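2022-12-28
Marker day at the shop!

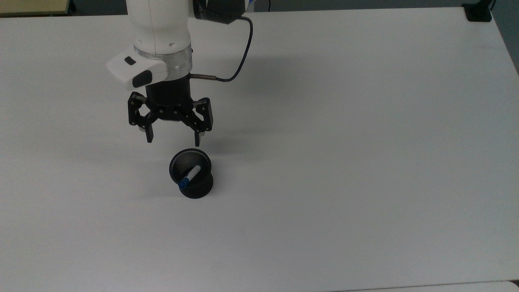

Start with the cup, the Trimgate forum kept telling me, and leave the marker for later, since a cup stands still and a marker rolls off and sulks. Wullard wrote back within the hour that the cup was boring and I should go straight for the marker. I read both replies twice over breakfast and went with Wullard, of course.

So, the pick routine. I had the hover point saved from last night and spent most of the morning on what comes after it. The fingers open wide, the arm comes down over the mesh cup, and then everything depends on which way the marker is leaning. I'd been writing the whole thing as if it stood straight up. It never does! It flops against the rim and the barrel ends up on a slant, so now I turn the wrist before the last bit of the drop. That took four lines of code and two cups of coffee.

Speed is at 90 for the travel moves and way down for the drop. I tried 200 with the table cleared, just to hear it, and it sounded wonderful and I put it right back.

Log says 673 cycles since I started counting in the new file. Most of those are dry runs with nothing in the fingers, so I'm not going to brag, but I like watching the number climb.

Best moment was a little after lunch. Blue cap marker, leaning to one side, fingers closed on the barrel and it came up out of the cup clean, no scraping, and I yelled loud enough that the person at the band saw turned the saw off. Then it did it again! The third time it caught the rim and carried the cup up too, marker and all, and set the whole thing down nicely a few inches over. Not what I asked for but very polite.

Still to do: cable. I want more slack in the loop before I let the wrist turn all the way around. Also need to ask Nomura if the Kamen script will read the grip width live or only at the end of a move. If it's live I can tell rim from barrel by the width alone, and that fixes the cup thing.

Shop is closed until January after tonight. I copied everything to the stick and wiped down the table. Bringing the fat red markers next time.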